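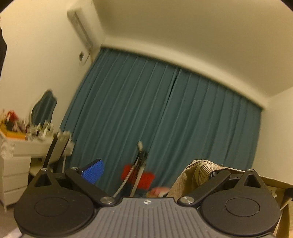

Gripper check after the jam, bedroom setup

Filled in by Tudur Ruddock, 11 December 2023

What went wrong, quickly, before the list: on the last run the Vik gripper closed on fabric and wouldn't open again. I squeezed the handle, I let go, I squeezed it again (harder, which was dumb), and the left finger moved and the right one just sat there. A thread had wound itself into the linkage on that side. I cut it out with nail scissors and then went through everything, and I'm glad I did!

1. Pivot screws, both sides
OK on the left. The right one was loose by a quarter turn. The Ostari sheet says to check these every 1,000 closes and I was at nearly 3,000, so that one's on me. Tightened both, marked them with paint pen so I can see if they creep.

2. Small fasteners out on the linkage arms
OK. I wiggled each arm and got no play. Didn't touch them otherwise.

3. Fingertip pads
Pass, with a note. The blue grid on the pads still grabs fine, but there was lint packed into it on the right. Toothbrush, no solvent. If you use the alcohol wipes the edge starts to lift, ask me how I know.

4. Thread and hair in the joints
FAIL, then fixed. This is the actual culprit. I got out a piece as long as my hand, beige, wrapped tight behind the arm. From now on I look in here after every fabric session, and any bag or piece of clothing with a loose thread gets trimmed before I pick it up.

5. Opens fully when the handle is released
FAIL before cleaning, pass after. I did 30 open and close cycles with nothing in the fingers and it came back all the way every time. Then a few more on a dish towel. Fine too.

6. Housing and black covers
Pass. Specks of dust, nothing cracked. Wiped down.

7. Work area
Needs work, and I'm the one who picked the room. Long curtains and a dressing table crowded with little bottles are a lot to have near a gripper that might not let go. If it had stuck on the curtain I'd have pulled the rod down, I'm sure of it. New rule for me: bottles get moved back before fabric work, and I stay an arm's length off the curtains.

8. Logging
The Liner app recorded the jam as a normal close, no warning at all. Sent that to Flamolano with the run notes. Still waiting to hear.

9. Hands
I had my thumb right by the linkage while I was pulling at the thread. Don't do that. Let go of the handle, put the tool down on something flat, then go in with the scissors.

Result: OK to use for light items. Heavy fabric on hold until the right pivot has been rechecked, next service at 2,000 closes from today or the first sticky release. Spare pads ordered, two pairs.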